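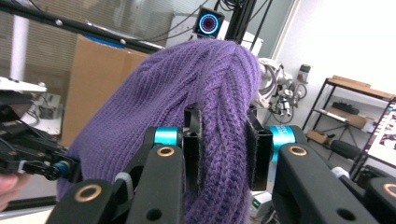

Pristora Community Center Opens Fall Knitwear Drive

The Pristora Community Center has opened its fall collection of hats, scarves, gloves and other knitted items for distribution to households in Pristora and the neighboring town of Orance. Donations will be accepted at the center's main desk through 10/22/20.

The drive, now in its sixth season, is organized by the center's Office of Family Services in partnership with the Pawlak Foundation, which has provided a grant to cover storage bins, laundry costs and delivery. The center has set a goal of 1000 items this year. Hats remain the item most often requested by families, followed by children's gloves.

"The first cold mornings come early in this part of the county, and many of the children we serve walk to school," said Colin Lightfoot, director of Family Services. "A warm hat is a small thing to give, and it is used every day until spring."

Both handmade and store-bought knitwear will be accepted. Items may be new or gently used and should be washed before they are brought in. Ribbed hats are especially welcome in adult sizes, as the stretch of the knit allows one hat to fit a wide range of wearers. Any color is acceptable. The center asks that donors not send items with holes, pulled threads or missing pom-poms, and that pairs of gloves or mittens be clipped or tied together.

Donated pieces are sorted in the Cureck Room on the lower level of the center. Each item is checked for wear along the seams and brim, folded, and placed in a bin according to type and size. Knitwear that arrives bunched or out of shape is laid flat overnight before it is packed. Pieces that cannot be distributed are passed to the center's weekly craft group, where the yarn is unraveled and wound for reuse.

Residents who would like to knit for the drive may request a starter packet, which contains one skein of medium-weight yarn and a printed pattern for a ribbed hat in three sizes. The center has prepared 300 packets, and they are available at the main desk while supplies last. Knitters are asked to use machine-washable yarn and to attach a tag listing the fiber content. A beginners' class, limited to 30 participants, was filled in September. Those who wish to be notified of a second class may leave their contact information at the desk.

Distribution will take place at 6 sites, including the Orance Public Library and the elementary school gymnasium in Pristora. No application or proof of income is required. Families may choose their own items, and staff members will be present to help with sizes. A schedule of dates and hours will be posted at each site after the collection period ends.

Schools, employers and congregations that plan to collect items as a group may borrow a bin from the center. Requests should be made in person or by telephone at least one week in advance, and filled bins may be returned to the rear entrance during regular business hours.

Questions about the drive may be directed to the Office of Family Services.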